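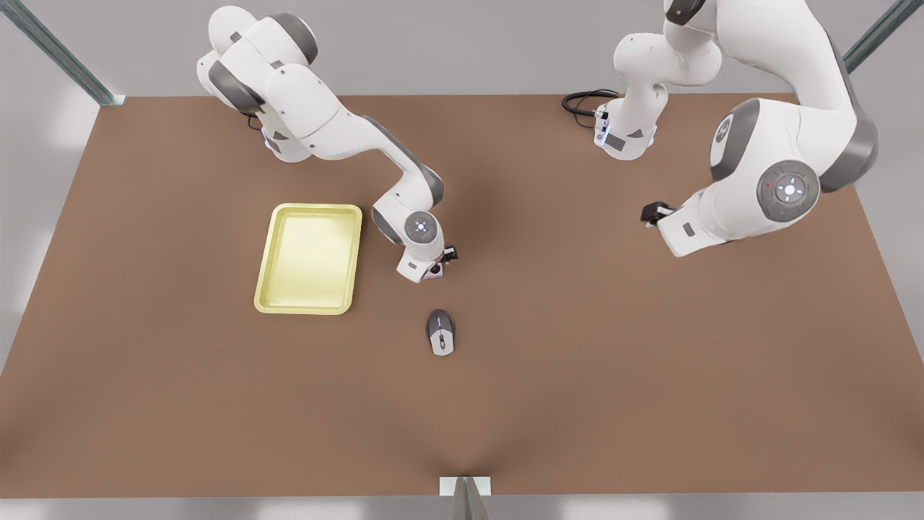

Nadège Cordier replied: could you get the mouse-to-tray task going again before the open day? The kids from Malberg loved it last time!

Update, Mon 30 November
Good news – it runs! The right arm kept stopping short with error 425, so I reloaded the Unport scene and lowered the approach speed to 25 percent. Three clean runs in a row after that, mouse in the yellow tray every time. So much fun to watch!

Still open: the left arm is slow to wake up after a reset. Wait for it before pressing start.

Odette Lemaire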